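Last updated: September

Student project report: Paper Records and Retrieval Time in a Small Archive
Ginevra Amato, Jarlath Lenihan

The Herley archive holds 501 files. We timed retrieval under two filing orders - by date and by surname.
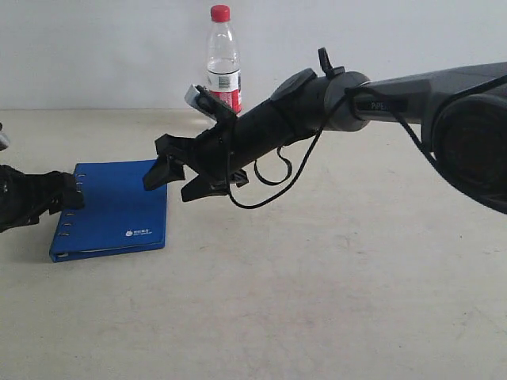
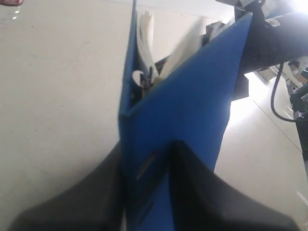
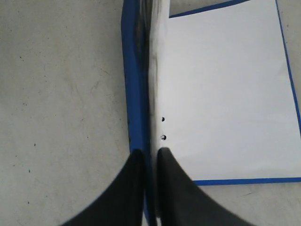

Surname order was faster for 32 of the test requests. Date order failed mostly on undated letters, which had been filed by guesswork. Misfiled items were excluded from the timing and are listed in Appendix B.

Recent reports
Shelf Humidity at Tedesco
Indexing the Zuvus Letters

Contact: Sveva Russo | Copyright Drondasero | Back to top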